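Ticket 914: Sourdough proving cabinet overshoots, then sulks
Status: Resolved (keeping open for the February check)
Opened: November 27, 2020
Unit: Pilska proving cabinet, two shelf, older dial model
Site: Triddale bakery kitchen, back wall

Original report

Cabinet set to 27 degrees. Climbs to 34 within the first hour, cuts out, then drops to 22 before the heater comes back. Dough on the top shelf is blown and sticky, dough on the bottom shelf has barely moved. Same flour, same starter, same tins as always. The dial has not been touched. Would love to get this sorted before the Christmas orders because when this cabinet behaves it makes the best bread I have ever baked!

Log

Entry 1
Swapped the shelf thermometer for the probe from the chocolate bench. Both read the same, so the numbers are real. Put a mug of water on each shelf and left them overnight. Top mug 31, bottom mug 23. Eight degrees between two shelves is wild.

Entry 2
Took the back panel off (unplugged first, please, whoever tries this next). Fan spins freely by hand but was not turning with the heater on. So all the warm air was sitting at the top, and the thermostat bulb is clipped low down on the left wall, where it had no idea what was going on above it. This explains such a lot. I was grinning like a fool with a torch in my teeth.

Entry 3
Fan lead had come off its spade terminal. Pushed it back on, nipped the terminal with pliers, cable tied the slack to the bracket. Fan runs. Reran the mug test: top 28, bottom 27. Lovely.

Entry 4
Still overshooting a bit on first heat, up to 30 and then settling. Moved the thermostat bulb up to the middle clip, which is where the Bianchini cabinet next door has it. Overshoot now one degree. Also cleaned the door seal, which had a good crust of old dough along the hinge side.

Entry 5
Test bake. Two tins of 900 g white sourdough, one per shelf, plus a 487 g rye that I shaped from what was left in the tub. Both whites came up together for the first time in weeks. The rye was ready a little early and I nearly missed it, but the crumb is gorgeous, even and open, with that sour smell that fills the whole room.

Entry 6
Reply to the question on the shared board: yes, you can run it with the water tray in, but fill it with 200 ml and no more. Any fuller and it slops on to the floor plate when the door shuts. Use warm water or you will be waiting ages for it to recover.

Attachments

Two files on this ticket. The mug readings are in the Suvum sheet under the cabinet tab. 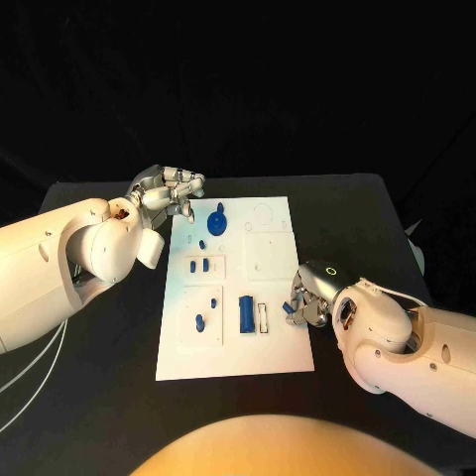 Robot hand raised over the corner of a white board with blue peg-and-hole pieces, black table.

Entry 7
Ran it for a full day with the door opened every half hour, as it would be on a busy morning. Recovers to 27 in six minutes each time. I am so pleased with this old thing.

Still to do
Order a spare door seal, hinge side is going hard.
Check the fan terminal again in February.
Write 27 on the dial in paint pen, the printed numbers have nearly worn off.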